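Two Arms, One Table

By Marlene Assunção
February 14, 2020
Print | E-mail
Shares: 129 | Comments: 7

The robotics club at Vomside meets after classes end, in a long room on the second floor of the Caldeira building. Members hang their coats over the chairs by the door and go straight to the bench. By the time I had found a place to sit, two students were already arguing about a cable.

The club has been working on the same project since the fall term. It is called Plurnus, a name left over from an earlier machine that was taken apart for its motors. The aim is for two arms on one rail to share a job that would be awkward for either one alone. The job this term is handling dry-erase markers.

"We picked markers since the school is full of them," said Najwa Qudah, who leads the club. "They roll, they're thin, and the caps make one end fatter than the other. If you can pass a marker from one arm to the other, you've solved a lot of small problems."

Students usually begin an evening with a single marker on the white tabletop. The arms come in from opposite sides, each with a small camera on its gripper, and both have to reach the middle without running into each other.
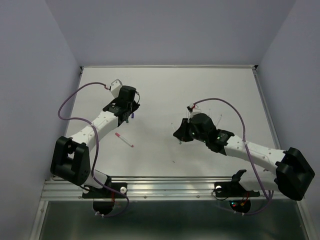

Learning to share the space

New members spend their first weeks on one arm only. They learn where the joints stop, how hard the gripper should close, and how to route a cable with enough slack for the wrist to turn. The purple cables have been replaced more often than any other part. After that, each new member is paired with someone who has been there a year, and the pair takes both arms together.

Qudah keeps a paper notebook for every pair. She writes down what they tried, what they changed, and what they want to try next time. Video is saved as well, but she says the notebook is what people open first.

In January the club moved from one marker to a whole group of them. The software had been written with one object in mind, and it took the students most of the month to sort out which marker each arm should go for. One early version sent both grippers to the same spot. They now settle the order before anything moves.

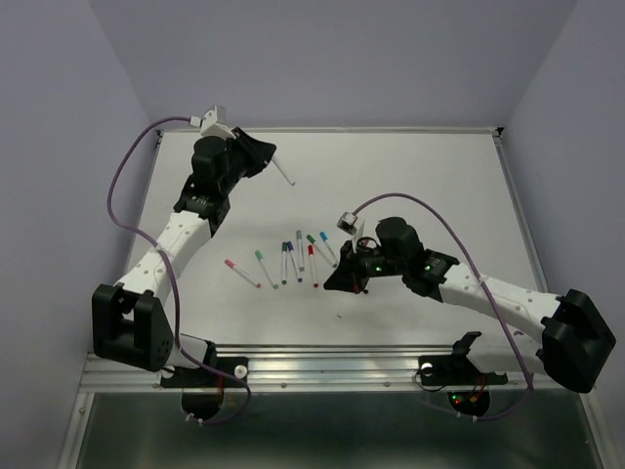

The arms at work over a spread of capped markers in the Vomside club room.

The competition they are preparing for is held in Ilormont in the spring. Teams get a short setup period and then have 6 minutes to complete a sorting task. The objects are announced on the day, so practice with markers will only go so far. Vomside has entered 2 times before and did not place either time. Last year a power supply failed during setup, and the team spent its run looking for a spare.

Much of the work now is on the handoff. The gripper camera on one arm can watch the other arm's fingers, and the students have been learning to use that view when they line things up. It is harder than working from the side. The camera's own gripper fingers fill the bottom of the picture, and everything past them looks closer than it is. 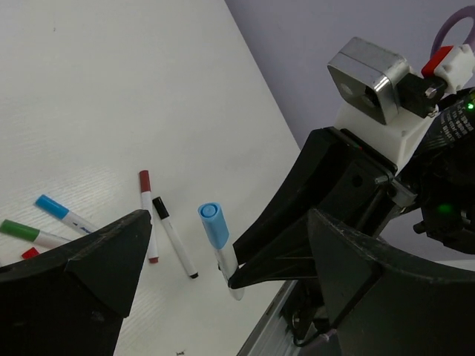 Qudah would like the club to settle on one method by the end of the month and then stop changing it. Her students are less sure. Two of them want to rewrite the part of the program that decides how tightly to grip, and they made their case to her at length while the others packed up. She told them they could have one more week, on a copy, and that the working version was to be left alone.

New members can join at any point in the term. No experience is needed, and the club supplies the tools.

Print | E-mail
7 comments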